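Form 2221, Bedroom Safety Walk-Through, with comments
Building: Zudismont, Unit 305
Inspector: Kobina Gbeho

Marks: **OK** means fine, **FIX** means fix it before I come back, **NOTE** means I have an opinion and the form gave me a box for it.

## Part A. Getting in and getting out

- [x] **Door opens fully.** OK. It swings all the way and stays there.
- [x] **Door closes and latches.** OK, with a shove. The shove is apparently well known in the household and was demonstrated with some pride.
- [ ] **Path from bed to door clear in the dark.** FIX. I tried it with my eyes shut, as the instructions suggest, and met a slipper. The instructions don't say what to do about the slipper. Move the slipper.
- [x] **Window opens without tools.** OK. Sticks a little for the first inch, then remembers what it's for.

## Part B. Alarms and lights

- [x] **Smoke alarm sounds when tested.** OK. Very much OK. The neighbors can confirm.
- [ ] **Date on alarm readable.** FIX. Painted over at some point in the building's history. Replace the alarm, and ask the painter to go around the next one.
- [x] **Light switch reachable from doorway.** OK.
- [ ] **Lamp or flashlight reachable from bed.** NOTE. I was told "we have phones." See Part C, where the phones come up again.
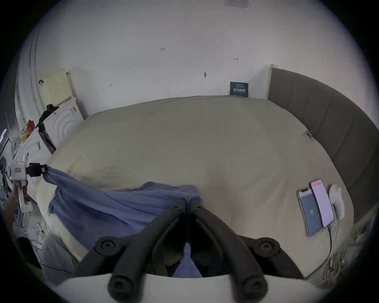
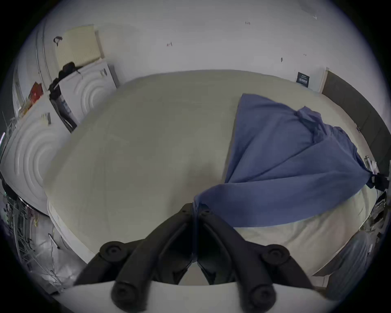 Zudismont, Sep 4, 2021

## Part C. The bed and what is on it

- [ ] **No phones or chargers on bedding.** FIX. Two phones side by side on the duvet, one with a black cable running from it. A duvet is very good at keeping heat in; it's the whole job. Charge on a hard surface, please, and don't tuck the phones in.
- [ ] **Cables undamaged, not run under pillows or mattress.** NOTE. I could follow the cable only so far toward the right-hand side of the bed before manners stopped me. Check the rest yourselves for kinks and bare spots.
- [ ] **Loose bedding off the floor.** NOTE. The blue one was being dealt with during my visit, so I've left this box empty. Anything that hangs over the side should be short enough not to catch a foot.
- [ ] **Small items removed before sleeping.** FIX. Small blue clip up near the headboard. Not a hazard in any grand sense, but you will find it with your shoulder at three in the morning, and you will think of me.
- [x] **Headboard firm.** OK. Tall, gray, upholstered, and did not move when leaned on. The Lévesque Method, a sheet I was handed in training, says to shake a headboard "as an anxious guest might." I did my best.
- [ ] **Slats and bed legs.** FIX, minor. One leg bolt turns by hand. Quarter turn with a wrench, then check again in October.

## Part D. Walls and things leaning on them

- [ ] **Holes and fixings.** NOTE. There's a small round spot on the white wall behind the bed that is either a hole or a screw. If it's a hole, fill it. If it's a screw, hang something on it or take it out.
- [x] **Pencil marks.** Not a safety matter and the form doesn't ask. I'm only saying I saw them.
- [ ] **Leaning items secured.** FIX. Small dark blue sign against the wall at the back, and a pale yellow panel above the white boxes. The sign would do little harm. The panel looks like foam or a cushion and would do less. Still, the box says "secured," and leaning is what things do before they're secured.
- [ ] **Nothing stored on top of boxes beside bed.** FIX. Black bag or bundle on the farther white box. If either box turns out to be something that plugs in and gets warm, the bag goes elsewhere for good.
- [ ] **Open shelving stable.** NOTE. The metal wire rack on the left is well occupied. Heavy things low, light things high. Ask at the Tondau office for a wall strap; they have a drawer of them and seem keen to see it emptied.

## Part E. Outlets

- [x] **Cover plates present and whole.** OK.
- [ ] **No extension cord used as permanent wiring.** FIX. I was assured it's temporary. It has been temporary for five years.
- [x] **Outlets not warm to the touch.** OK.

## Follow-up

The FIX items need no contractor apart from the alarm, which goes through the building. Please don't let the Dretorano people quote you for it: their last offer in this hallway came to 899 for a job involving one ladder.

I'll be back in October for the bed leg, the extension cord and the slipper. Leave this sheet inside the closet door, where the last one was, under the coats.

K. Gbeho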